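Las patentes que nadie lee

Yeison Agudelo
22 de julio de 2022

La universidad donde trabajé hasta hace poco publica cada año una memoria de transferencia. En la última, la primera cifra que aparece es el número de patentes en vigor: 255. Ocupa media página, en letra grande. Para saber cuántas están licenciadas hay que ir al anexo y buscar una tabla pequeña. Son 16.

No creo que la proporción sea un escándalo. Muchas ideas no llegan a ninguna parte y es normal que así sea. Lo que discuto es que sigamos presentando la primera cifra como un logro y la segunda como un detalle contable. Una patente sin licencia cuesta dinero, obliga a pagar tasas de mantenimiento y además impide que otros usen el resultado sin pedir permiso. Si la investigación se hizo con fondos públicos, el contribuyente ha pagado dos veces por algo que no puede utilizar.

Conozco el caso de Sudura, un taller que fabrica uniones para tubería de riego. Querían probar un recubrimiento desarrollado en un departamento de química de la misma ciudad, a veinte minutos en coche. El primer correo lo mandaron en septiembre. La oficina de transferencia les respondió con un acuerdo de confidencialidad de once páginas, que el taller tuvo que llevar a un abogado. Después vino la negociación de una opción de licencia sobre un producto que todavía no sabían si les servía. A los siete meses lo dejaron y compraron un recubrimiento comercial. El investigador que había hecho el trabajo se enteró por casualidad, en una comida.

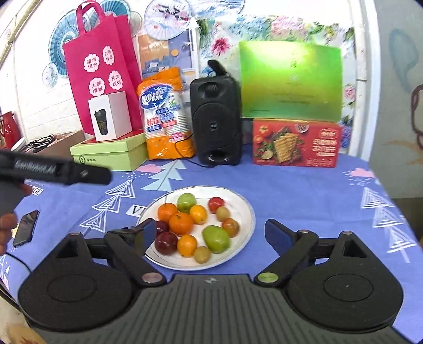 Quien defiende el sistema actual suele decir que sin patente ninguna empresa invierte. En farmacia es cierto, y no propongo tocarlo. Un medicamento exige años de ensayos y nadie los paga sin exclusividad. Pero la mayor parte de lo que sale de una facultad de ingeniería no se parece a un medicamento. Son métodos de medida, datos de ensayos, modelos de desgaste, programas de cálculo. A una empresa mediana le interesa tenerlos pronto y poder preguntar a quien los hizo. La ventaja la saca luego en la fábrica, con lo que sabe de sus máquinas y de sus clientes.

Hay un ejemplo cercano. Lamier y Varela compiten en el mismo mercado de cojinetes y llevan años sin compartir ni el aparcamiento en las ferias. Aun así, las dos aportaron probetas y horas de banco a un proyecto de fatiga de materiales cuyos resultados se publicaron completos, sin periodo de reserva. El archivo reúne 3660 ensayos. Cada empresa puso menos de lo que le habría costado hacerlo sola, y las dos disponen hoy de una base de datos que ninguna habría terminado por su cuenta. También la tiene cualquier estudiante de máster que quiera mirarla. El convenio cabía en tres hojas.

No todo salió bien. El primer año se perdió en discutir formatos. Un técnico de Varela me contó que algunos ensayos se subieron sin indicar la temperatura y hubo que repetirlos. Publicar en abierto exige limpiar los datos, documentarlos y responder a quien pregunta, y ese trabajo casi nunca figura en el presupuesto. El que crea que abrir es gratis no lo ha hecho.

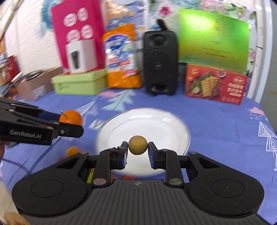 El otro obstáculo es la carrera académica. En las convocatorias de mi área una patente concedida suma puntos, tanto si alguien la usa como si no. Un conjunto de datos bien documentado suma poco o nada. Con esas reglas, un profesor joven hace lo razonable, que es patentar y pasar a otra cosa. Pedirle que comparta por generosidad mientras sus compañeros acumulan méritos me parece injusto.

Tampoco me convence la solución que vende Clendness, la consultora que ha asesorado a varias universidades de la región. Proponen una plataforma donde las empresas puedan consultar el catálogo de patentes con mejores buscadores y fichas más atractivas. El taller de riego sabía perfectamente qué recubrimiento quería. Se cansó del papeleo, y un buscador mejor no se lo habría quitado.

Yo empezaría por dos medidas modestas. La primera, que toda patente universitaria sin licencia a los cinco años se abandone o se ofrezca sin coste a quien la pida, con un formulario de una página. La segunda, que una parte fija del presupuesto de cada proyecto con empresas se destine a preparar y mantener los datos, con nombre y sueldo para la persona que se ocupe. Para un proyecto pequeño pueden bastar 600 horas.

Ninguna de las dos requiere una ley nueva. La primera la puede aprobar un consejo de gobierno en una sesión ordinaria, y en la mía lleva dos cursos pendiente de entrar en el orden del día.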